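Irero Workshop Notes

Home | Finishes | Repairs | Stains | Tools | Contact

Last updated August 2018

Caring for a clear-finished wood table

First find out what finish is on the top. Put a drop of water on a clean spot near an edge and leave it for 4 minutes. If the drop stays beaded, the top has a film finish such as lacquer or varnish. If the wood darkens under it, the finish is oil, or the film has worn through. Wipe the spot dry either way.

Film finishes need very little. Use a damp cotton cloth with a drop of dish soap, wipe along the grain, then dry with a second cloth. Do not use scouring powder, ammonia, or spray polish with silicone. Silicone gets into small scratches and causes craters in any new coat.

White rings from cups are moisture held in the film. Let the table stand for a day in a heated room before trying anything else. If the ring remains, rub it lightly with a soft cloth and a little paste wax. Black rings are in the wood itself and call for stripping.

Oiled tops should be recoated when water stops beading. Sand with 220 grit along the grain, vacuum, and apply a thin coat. Wipe off the excess after fifteen minutes. Lay oily rags flat outdoors to dry, well away from buildings, as they can catch fire when bunched up.

Keep the room at about 58 percent humidity or a little under. Very dry air in November, once the heat is on, opens joints and can split a wide board.

To check for scratches, look across the surface toward a window. Dull patches show up best at a low angle.

Contact: Shahab Mazandarani, Irero | Copyright Irero | Back to top
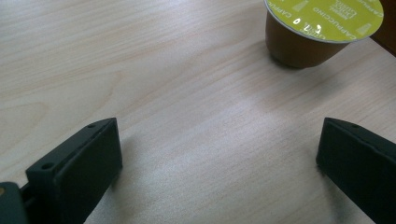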